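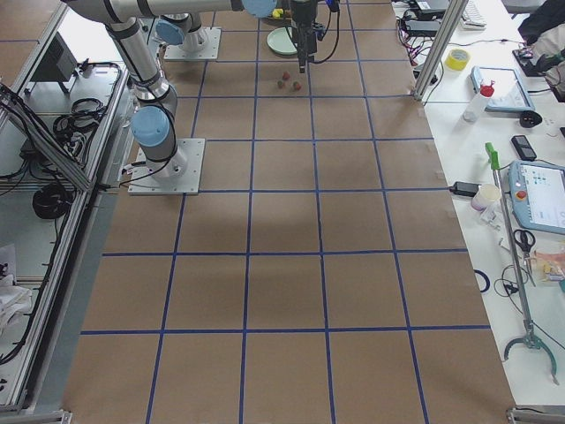

Issue 26, page 2

Two arms, one plate and a lot of fruit

The learning project at Skistel has moved on to fruit, and the early batches are looking great. Staff at the workshop have started gathering examples for Stinano, a program meant to learn ordinary table chores by studying many recorded tries at the same job.

The job itself sounds easy enough: pick up small, soft things and put them on a plate. Anyone who has packed a kid's lunch can do it half asleep. For a machine it's a lovely hard problem -- a strawberry has no flat sides, no two are the same shape, and a gripper that squeezes a bit too firmly leaves you with jam.

So a person guides the arms through each try, and the joint positions and camera views are saved together. Blue tape on the brown paper divides the table into cells, and the fruit gets a new starting cell for every try. If the berries always sat in the same spot, the program could simply memorize the path and never learn to look.

The tally stood at 1339 saved tries on Tuesday, with another 300 planned before the fruit is swapped for something with a different feel. Clumsy tries are kept too, as long as they're labelled. A slow approach or a second go at a grip can show the program how to recover, and the group is keen to find out how much that helps. 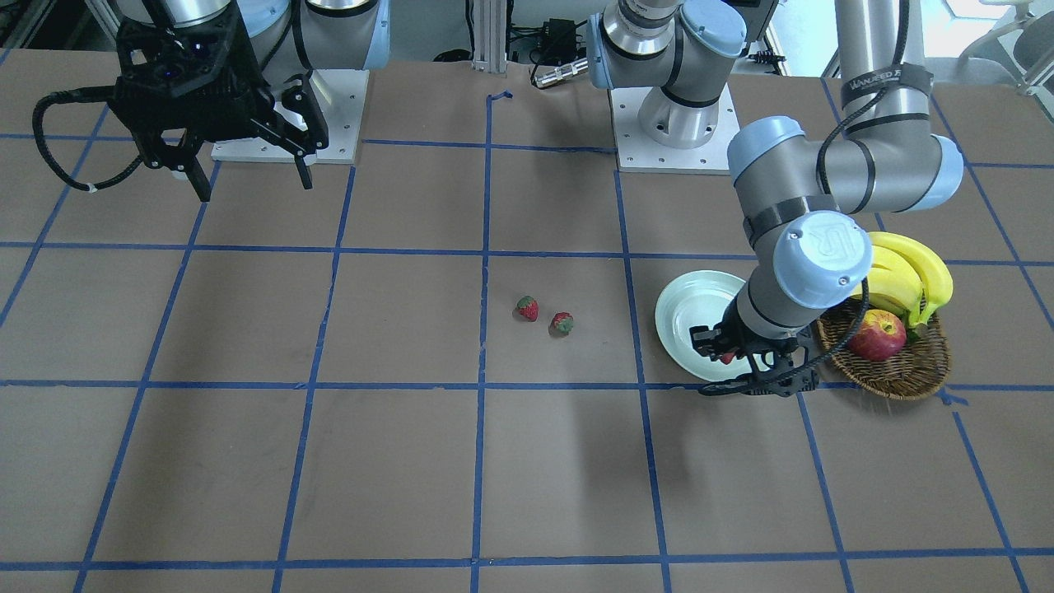

Bakhtiari would like to see even more variety, arguing that a change of plate or a shift in the afternoon light can throw a program off more than a new kind of berry does. That idea has gone straight into the plan. Later batches will be recorded at different times of day, and the colour of the plate will change partway through.

There's also the fun question of which arm should do what. In some tries one arm does all the lifting while the other waits its turn; in others they share the table, and the person guiding them has to keep the two from reaching for the same cell. Those shared tries take longer to record, but they're the ones everybody wants to watch.

The first version trained on the fruit batches is due for testing in July, on layouts it hasn't met before.

Search Pririco news
Enter keyword Go

Comments (3)

tomatopatch
Love this! Please try raspberries next -- they fall apart if you look at them wrong.

J.
Are the labels for the clumsy tries done by hand? I'd be curious how you decide what counts as clumsy.

northshore_reader
My daughter wants to know who gets to eat the strawberries afterward.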